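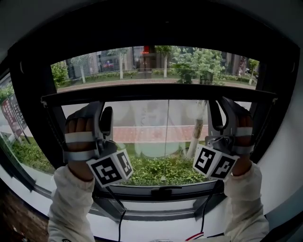

双手佩戴手部采集夹具,握住窗户中部横档。头部视角画面。

数据采集进展:推拉与提拉类家务动作

Grustley 采集组 2021-01-07

本期采集的重点从桌面操作转到固定在建筑上的物件,包括窗、柜门、抽屉和卷帘。此前的样本以拿放为主,物体质量小,手的轨迹基本不受约束。窗户这类物件有固定的运动方向,手一旦握住,轨迹就由导轨或铰链决定,力的方向稍有偏差就会卡滞。模型在这一类任务上的失败大多出在握住之后的前几厘米,现有样本对这一段覆盖不足。

截至本期截稿,窗类任务共录得 679 条,人工复核后保留 603 条,剔除 76 条。剔除原因按数量排序为:标记块被窗框或前臂遮挡时间过长;左右手时间戳不同步;操作者中途换握但未在口令中标注。第一类占了大半,下文单独说明。

采集装置

操作者双手各固定一个灰色夹具,用白色绑带绕过手背收紧。夹具下侧装白色立方标记块,各面印黑色方形基准图案,用于从头部相机画面中解算手部位姿。线缆从标记块下方引出,沿前臂内侧走到腰部的记录单元。头部相机采用广角镜头,边缘畸变明显,标定参数随每批数据一并保存,训练前统一去畸变。

绑带的松紧对结果影响较大。过松时,夹具相对手背会有转动,标记块解算出的位姿与手的实际位姿不一致,且误差随施力方向变化,后期无法修正。现行做法是每录 6 条重新收紧一次,并做一次零位姿势:双手平举,掌心相对,保持三秒。零位姿势之间偏差超过阈值的整段作废。

操作流程

窗类任务的起始姿势为双臂自然下垂,听到提示音后抬手。双手分别握住横档左右两侧,停顿一秒,再开始施力。这一秒停顿是本期新加的,便于自动切分接近段和受力段。早期录制没有停顿,切分只能靠速度阈值,边界误差较大。

完成后松手,双臂回到起始姿势,口述结果编号。未能移动窗扇的记录同样保留,标签记为“未动”,不得重录覆盖。Roltton 模型组明确要求保留失败样本,比例暂不设上限。

袖口须收在标记块以上。浅色袖子与标记块的白色底面对比度低,若袖口滑到标记块旁边,检测程序会把褶皱误判为图案边缘。

遮挡问题

握住横档时,标记块位于手的下方,多数情况下至少有一个面朝向头部相机。问题出在抬手越过视线高度之后:前臂旋转,可见面减少,两侧标记块有时只剩一个斜面。玻璃也带来干扰。室外亮度高时,深色窗框与玻璃交界处反差过大,自动曝光会压暗室内部分;玻璃上的反光又会叠在背景上,背景特征点的跟踪质量随之下降。

本期对 103 条遮挡记录做了补算,用夹具内的惯性数据填补标记块丢失的区间。丢失不超过半秒的,补算结果与前后帧衔接正常;超过半秒的,漂移明显,仍按剔除处理。补算通过的记录在元数据中加注 imu_fill 字段,使用时请注意区分,评测集不收录此类数据。

曝光改为手动锁定,以窗框为测光对象,每个场地开录前设定一次。室外部分允许过曝。

场地

窗类数据目前来自两处,分别是 Grustley 的临街办公室和 Trerora 提供的样板房。两处窗框颜色、横档高度和开启阻力不同,但数量仍然偏少。模型在 Trerora 样板房数据上训练后,到办公室测试时接近段的横向误差明显增大,初步判断是对窗框外观过拟合。一月下旬计划增加 Shokri 仓库的一组旧窗,开启阻力更大,横档也更窄。

需要各采集点配合的事项

一、录制前清理窗台,与任务无关的物品请移走,线缆不要留在手臂活动范围内。

二、窗闩状态须在每条记录开头口述,开或闭二选一。上一批中有部分记录缺少此项,无法判断“未动”是力不足还是窗闩未开,只能退回。

三、室外有行人正脸入镜的片段,上传前先运行模糊脚本。

四、操作者身高和横档离地高度填入场地表,单位为厘米。

柜门和抽屉任务的采集规范仍在修订,定稿前请沿用旧版,文件命名不变。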